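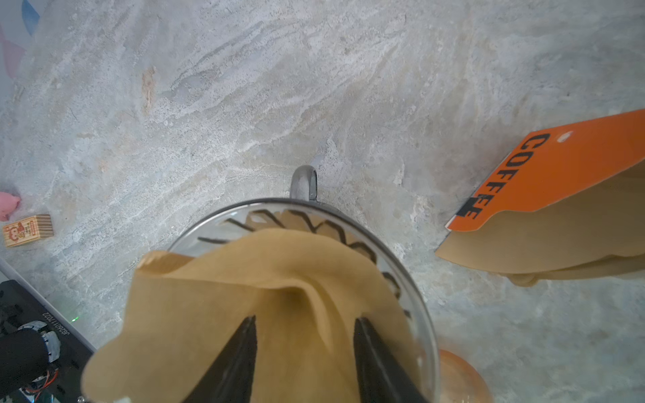 CLULLPORT, Monday, April 8, 2019

How a School Robotics Club Teaches a Robot Arm to Handle Paper

A robot arm can lift the same metal part all day long without getting tired. Give it a paper coffee filter, though, and the work becomes much harder. Paper bends. It creases. It slides away when it is pushed and crumples when it is squeezed.

Members of the Clullport Junior Robotics Club are studying this problem in their project for the Pulton Student Challenge. The task they chose is to have a robot arm put a brown paper filter into a glass coffee dripper. A dripper is a cone that sits over a cup or a jug. The filter goes inside the cone, ground coffee goes inside the filter, and water is poured over the top. The club's task stops at the filter. No coffee or hot water is used.

What is a gripper?

Your hand has four fingers and a thumb, and your skin can feel very light touches. The club's robot has a gripper with two black fingers. They are wide at one end and come to a point at the other. They can open, close, and go wherever the arm carries them.

The fingers have no sense of touch. If they close too far, the paper folds in the wrong place. If they do not close far enough, the filter falls. Members must find a setting between the two and write it down in the project log.

Why does the robot need a camera?

A small camera is fixed close to the gripper and travels with it. From there it looks down into the round opening of the dripper and at the paper between the fingers. The glass is clear, and dark ridges curve around the inside of the cone. A person can tell the ridges from the paper at a glance. A computer has to learn the difference from many pictures.

The counter makes the job harder as well. It has a marble pattern, with pale grey and beige streaks running across it. The members also leave other things lying nearby, such as a little wooden block with a cartoon monkey on it. The robot must learn that the monkey has nothing to do with coffee filters.

How does the robot learn?

Members do not write out every movement as a list of commands. They guide the arm through the task by hand controls while the computer stores what the camera sees and how each joint moves. One complete try is called a demonstration. The club has stored 2600 demonstrations to date.

A computer program named Jisero then looks for patterns in all of those tries. In time, it can suggest the next movement by itself. This way of teaching is called learning from demonstration. You may have learned to tie your shoes in much the same way, by watching someone else do it again and again.

What are the steps?

Each demonstration follows the same order.

1. Take one filter from the stack.
2. Carry it to the dripper and hold it above the opening.
3. Lower the point of the filter into the cone.
4. Press the paper down until it rests against the glass.

Members report that step four takes the most practice. The top edge of the paper is often wavy, and one side may hang over the rim while the other side is already inside. The fingers must push gently, let go, and push again in a new spot.

Who does the work?

The club has 11 members this year. They work in pairs. One member guides the arm and the other watches the paper and calls "stop" when something is going wrong. After each set of tries, the two trade places.

Edeltraud Hauser, who teaches the program, asks every pair to keep a record of failed tries. "A torn filter belongs in the log as much as a good one does," she said. "The members look at it together and decide what to change."

Pirmin Eberhard coaches the programming group and checks the arm before each session.

Safety rules

All members follow these rules when the arm is switched on.

Keep hands, hair and sleeves away from the joints.
Do not touch the wires.
Know where the stop button is before you begin.
Ask an adult before moving the arm to a new place on the counter.

Try it at home

You will need a paper coffee filter, a mug and two craft sticks. Hold one stick in each hand and pick up the filter with the sticks alone. Now try to set it inside the mug so that it stands open. Close one eye and try again. Did the task change? Write down what the paper did each time.

Words to know

Demonstration: one complete try that a person guides and a computer stores.
Gripper: the part of a robot arm that holds things.
Joint: a place where the arm can bend or turn.

The club will show its project at the Štefanec Science Centre in July. School groups may register through the centre's front desk.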